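Tarton Trail Ride Breaks Its Own Record

August 2026

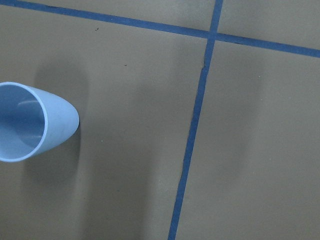 What a turnout! The Tarton Trail Ride drew 568 cyclists this year, up from 484 last summer, and the new 19-mile family loop past Tuhiwai filled up before any other route. Modness Cycles kept three repair stands going all morning, fixing flats and squeaky brakes for free – even a tandem with a bent derailleur made it back out in time for the hill. Riders are already asking about the long route to Meltora, closed since the March washout. The club hopes to have it open again for next year, and sign-up starts in spring.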